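How a Robot Learns to Pick Up a Jacket
A report from the open day at the Stallham workshop

On 22 July 2022 the Stallham workshop opened its doors to visitors aged 8 and up. The main demonstration was on the ground floor. It dealt with one question: how does a robot learn to handle things that change shape?

A wooden block is simple for a robot. It has the same shape before and after you lift it. Clothes are harder. A shirt bends, slides and folds when you touch it. If you drop it twice, it will land in two different shapes. Engineers call things like this soft objects or deformable objects. "Deformable" means "able to change shape."

What is a gripper?

A gripper is the part of a robot that holds things. It does the job that your hand does. Many grippers have only two fingers. Engineers call these fingers jaws. The jaws open, move to either side of an object, and close.

You can test this at home. Hold out your thumb and one finger on one hand, and keep the other fingers curled in. Now try to pick up a sock. Then try to fold it. Picking it up is easy enough. Folding it takes much longer.

A gripper without a robot

The Stallham team also uses grippers that are not attached to a robot. A person holds the gripper in one hand and does the job with it. A camera on the gripper records what happens. Later, a computer studies the recordings and looks for patterns: where the jaws were, how far they were open, and which way they were pointing.

This method is called learning from demonstration. The person is the teacher and the recordings are the lessons. The team's name for its set of lessons is Duvby. Work on Duvby began in January, and by the open day it held over 400 recordings.

Teguh Sembiring led the demonstration. He told visitors that the lessons must come from ordinary rooms as well as from the workshop. Homes have different light, different furniture and different patterns on the cloth. A computer that has studied only plain gray tables may fail when it meets a bright bedspread. It has to find out which shapes belong to the object and which are just printed on the fabric underneath.

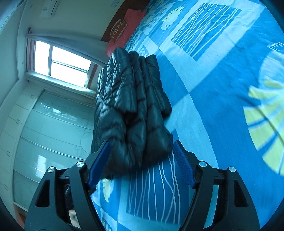 The open jaws of a hand-held gripper, pointed at a folded puffer jacket on a bed.

A puffer jacket has its own difficulties. The quilted sections are full of air and soft filling. When the jaws close, the section between them gets thinner and the filling moves to the sides. The gripper must close far enough to hold the jacket but must not pull at the seams. Shiny cloth is a second difficulty. It reflects light in small white patches, and these patches move when the camera moves. The computer has to learn that the patches are not part of the jacket.

The pads on the jaws matter too. A pad with a rough or patterned surface has more friction than a smooth one. Friction is the force that stops two surfaces from sliding past each other. With more friction, the gripper can hold a jacket without squeezing so hard.

Visitors take a turn

In the afternoon, visitors could try a gripper at the second table. Each person had two tries at moving a folded towel from a tray to a shelf. The most common mistake was closing the jaws too early, so that they caught only the top layer and the towel came unfolded.

Words to know

Gripper: the part of a robot that holds things.
Jaw: one side of a gripper.
Deformable: able to change shape.
Friction: the force that stops surfaces from sliding.
Demonstration: showing how a job is done.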